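December 28, 2022

Day two with the Famano kit, and I've stopped pretending I'm going to be neutral about it. Notes while they're fresh. Whoever picks this up in the new year should read the bit about the wrist mounts before touching anything.

## Where we'd got to

Unpacking and bolting down took most of the first day. The arms come set up as a pair, already matched to each other, and the base plates lined up with the holes in our bench without any drilling. I had the drill out and charged and everything. The kit we have on loan is the two-arm version with the larger gripper fingers. Sadovix are the ones supplying it and they threw in the soft finger pads as well, still in their bag, to be tried in February if we keep the thing that long.

Software went on in one go. The old Pletora setup needed an afternoon of coaxing every time somebody updated the laptop, so I'd cleared the whole day for it and then had nothing to do after lunch but play. I did a lot of playing.

## Calibration

Ran the full routine twice. First pass complained about the left arm's wrist joint, and I nearly wrote a cross email before I noticed I'd left the transport clip on. (It's the small grey one on the underside. The manual does mention it, on page 2, in a box, in bold.) Second pass was clean.

The arm-to-arm part of the routine is lovely. One arm goes to a spot, the other goes to meet it, and they settle fingertip to fingertip without any of the nervous little corrections I'm used to. I ran it a third time just to watch.

Things to note for next time:

- let the arms sit powered for a while before calibrating, the numbers drift a touch at first
- clear the bench completely, blocks included
- the routine wants the wrist cameras on, but doesn't tell you if one is off, it just sits there
- save the file under today's date or it writes over the old one

## Teaching it to pick

You hold the arms and show them the move, and it records as you go. I've used other systems that claim to work like this and they all felt like dragging a shopping trolley through gravel. With this one you can lead the wrist with your fingertips. After half an hour I'd forgotten I was moving a machine at all, and my demonstrations got better and quicker without my trying.

Recording is started with a tap on the pedal and stopped with another. There's a setting for automatic stop when both arms go still, but I turned it off. I pause to think, and it kept deciding I'd finished.

The logger put the session at 1,327 grasps by the time I went for tea. That includes the ones where I was practising and the ones where I was showing off. I haven't sorted them yet. There's a tagging screen for this, which is plain and quick — two keys, keep or bin — and I quite like the look of it.

I started on single pieces well apart from each other, then pushed them closer until they touched. The flat rectangles are the easy ones, as long as you come at them across the short side. Arches are more fun. Grab one across the curve and it wants to swing round in the fingers, so you learn to go for the solid part and keep the wrist square to it. Cylinders standing up are fine. Cylinders on their sides, I'm saving for another day.

## Wrist mounts (read this)

The camera sits close in to the gripper and sees straight down between the fingers, so you get a proper view of what you're about to close on. I'm very pleased with that. The price you pay is that the fingers themselves hide a fair bit of the bench when they're open wide, and anything tucked close behind a fingertip can vanish for the last part of the approach. 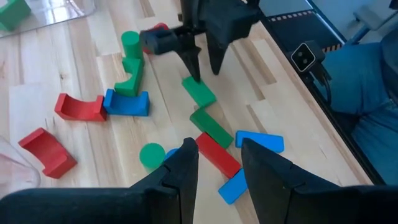
What I've ended up doing is coming in a little high, having a look, and only then going down. It adds a moment to each pick and saves a lot of nudging. If you're teaching with both arms, let one hang back while the other works. When they're both low they get into each other's view, and I suspect the model will learn some odd habits from it. I'd like to test this properly with two sets of recordings, one crowded and one polite, and see which gives the better picker.

Do NOT overtighten the mount screws. They go into something soft and I felt one start to give. Finger tight plus a small turn, then leave it alone.

## Gripes

Only small ones, but for the record:

- Pedal cable is too short. I've got it on an extension lead for now.
- The open and close buttons are on the same side for both arms, so they feel backwards on the left one. My hands sorted it out eventually.
- Fan noise. You wouldn't want to be on the phone next to it.
- The black fingers show every speck of dust, which is daft to care about, but I was wiping them all day.

## Against the Lund

We've still got the Lund arms on the other bench and I wanted to be fair to them. They're stiffer and they repeat better over a long run, and I'd still choose them for anything where the part turns up in the same place every time. For loose pieces at all sorts of angles the Famano is miles ahead, and most of what we do now is loose pieces at all sorts of angles. Teaching the same move took me almost 300 seconds on the Lund, most of it in menus. I didn't bother timing the other one after that.

## Next

- sort and tag today's recordings
- first training run overnight, small model, single pieces only
- crowded versus polite test
- ask Sadovix whether the longer pedal cable exists and whether spare mount screws come with the kit
- work out where the recordings are going to live, the laptop disk won't last the week at this rate

Arms parked, power off at the wall, calibration saved. I'm leaving the blocks out because I want to go straight back to them in the morning.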